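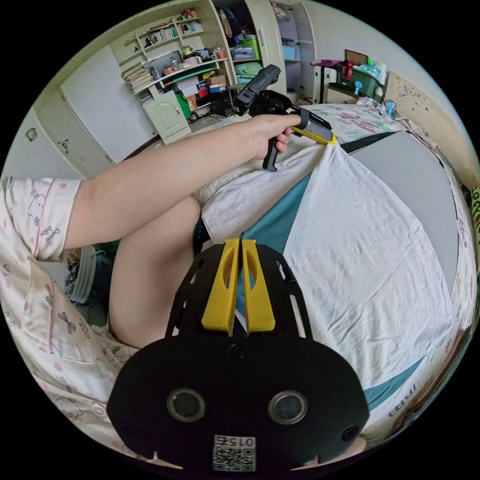 SALINAS, November

Pronard Hand-Held Gripper, Home Use Pair

I look after the hand-held grippers at Pronard, and I wrote the house rules that ship in the lid of every case. People kept asking for them before they ordered, so I've put them on the product page too (hello, purchasing departments!).

What you get: two grippers, a left and a right, spare finger pads, a charger and the rule card. Opening at the jaws is 70 mm and a full charge runs 40 minutes of steady work. Bedding is what most of you buy these for, and it's what I test on, so that's where the rules start.

Take cloth by the corner. A sheet or a big white cloth comes up into a nice clear peak when the jaws have it right at the corner, and you can pull it taut without dragging the whole bed along. Grab it in the middle and you get a lump. I've done it plenty!

Keep a hand on the grip until the jaws are open. Don't let go and leave the tool hanging off the fabric, even for a second. It weighs 700 grams and it will find your foot.

Wear what you'd normally wear. Pajamas are fine, cat faces and all. Our own rule is that sleeves stay behind the handle and nothing dangles near the fingers, so drawstrings get tucked in and lanyards come off. Eglė Navickas on our safety desk wanted long pants on the card as well, and we argued about it for most of an afternoon. It's a recommendation for now.

Check the number sticker before you start and write it in your log. If a finger cracks, I need that number, and "the yellow one" doesn't help me much (they're all yellow).

Other people's rooms: ask before you begin, every visit, even if they said yes last time. Shelves, papers and closets are their business. Farah Ong drafted our consent sheet and it's in the case, one page, plain words.

Stop after 30 minutes and rest your wrists. Sore thumb? Stop sooner.

Fingers fit the older Istix handles too, but you'll need the adapter ring, sold separately. Returns go to the Gredovcombe workshop, attention Ynyr Howells. Please take the battery out first and tape the contacts.

Ships in the padded case. Replacement rule cards are free, just email me. – Colm Noonan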